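**Keep the empty boxes or flatten them? (moved from General Storage)**

**kzinchenko** – original post

Good evening all. I am moving in October from a flat with a big cupboard to a flat with almost no cupboard, and I must decide what to do with my empty product boxes. I keep all of them. Phone, router, kettle, the small speaker, everything. My sister says it is an illness.

The one I am looking at this evening is from a Redmi Pad. I put it on the floor and tried to be strong, but I like the printing very much, all the big curved colours on black, and I think it is a pity to put this in the recycling. 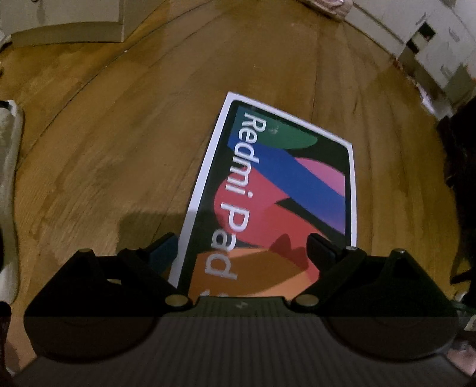
The tablet itself is used every day in the kitchen and I don't plan to sell it this year. So my question is simple: which boxes do you keep, and for how long? And if you keep them, do you stack them flat or stand them on the edge like books? I have one shelf from Furnham, 4 compartments, and it must also hold winter things.

Thank you in advance.

Kyrylo Zinchenko

---

**mossy_gate**

Flatten it. You will not sell the tablet, and if you do, the buyer will pay the same. I moved twice with a full crate of empty boxes and the second time I asked myself why I was paying the van to carry air.

---

**bello_shehu**

I must disagree with mossy_gate, at least for tablets and phones. When I sold my old one, the first thing both buyers asked was whether I had the box. One of them went away when I said no. Maybe the price is the same, but the sale is quicker.

Also the box is the best thing to post it in. The inside is made for exactly this shape. With a padded envelope you are always afraid for the corner of the screen.

My rule: I keep the box as long as the warranty runs, and after this I look at it again. For the kettle I keep nothing. Who sells a kettle?

Bello Shehu

---

**mossy_gate**

> the first thing both buyers asked was whether I had the box

Two buyers is not very many. But fine, for phones I give you half a point.

---

**tin_and_twine**

For stacking, flat is better for the wide thin ones. On the edge they slowly lean and the lid opens at one side, especially when there is nothing inside to keep the shape. Put the largest at the bottom and don't mix with anything heavy. I had a Fledon iron on top of three phone boxes and after one summer the lids had a dent from it.

If the compartments of your shelf are deep, you can make two rows and put the boxes you don't need behind.

---

**kzinchenko**

Thank you for the quick answers. I understand both sides. Bello, the warranty rule is very clear and I will use it, but I have a problem – I don't know where half of my receipts are. Maybe I should put each receipt inside its own box from now on.

tin_and_twine, I did not think about the lid. Some of my boxes are already leaning, so I suppose this is the reason.

---

**bello_shehu**

Yes, put the receipt inside. And write the month when the warranty ends on a small piece of paper tape on the bottom. Not on the top, if you like the printing so much.

---

**old_larder**

I work part time in a storage place (Romaniuk, the one by the railway, not the shop). My unit is number 2827, and when I took it over it was full of boxes from the person before. Nearly all were empty. We opened them one after another for a whole afternoon, and in two of them there was still a charger and in one some money. So whatever you decide, open every box before it goes to recycling.

For the house I would buy one clear plastic crate and make it the limit. When the crate is full, one box must leave before a new one can come in. I have a Serkon crate with a clip lid, it is not beautiful but it goes under the bed.

---

**mossy_gate**

The crate is a good idea. I still say he will buy a second crate in the spring.

---

**tin_and_twine**

Can I ask a stupid question: do you all keep the inner tray also? The box without the tray is very light and bends when I press it.

---

**bello_shehu**

Always with the tray. Without it the device moves around inside and you can just as well use a shoebox.

---

**nettle_and_ash**

I am on the side of the printing. My grandfather had a biscuit tin which the family said was from 1870. Probably it was not so old, but it was kept by three generations only for the picture on the lid, and it held buttons all this time. So if you like a box, give it a job. A tablet box is a good size for letters, cables, postcards or sewing patterns if you fold them once. Then it is no longer an empty box and your sister can't say anything.

---

**kzinchenko**

This I like very much! I think I will use it for cables and for the small papers that come with everything. I took the Redmi box out again, and now it is decided, it stays. The kettle and router boxes go to the recycling tomorrow, after I look inside them as old_larder says.

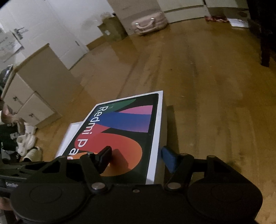
## Short list, so new readers don't have to go through it all

- Phones and tablets: keep the box with the tray until the warranty ends (Bello), or don't keep it (mossy_gate).
- Kettles, irons and similar: nobody here defended them.
- Flat, largest at the bottom, nothing heavy on top.
- Receipt inside, end month on the bottom.
- Open everything before recycling.
- One crate as a limit.

If I forgot something, please write it below and I will add it.

Kyrylo

---

**mossy_gate**

You forgot "ask your sister".

---

**old_larder**

Please add also: keep them away from an outside wall. Cardboard takes damp very fast, and in my unit the boxes at the back had a smell that did not go away.

---

**kzinchenko**

Good point, the new bedroom has one cold wall. I will put the crate on the other side.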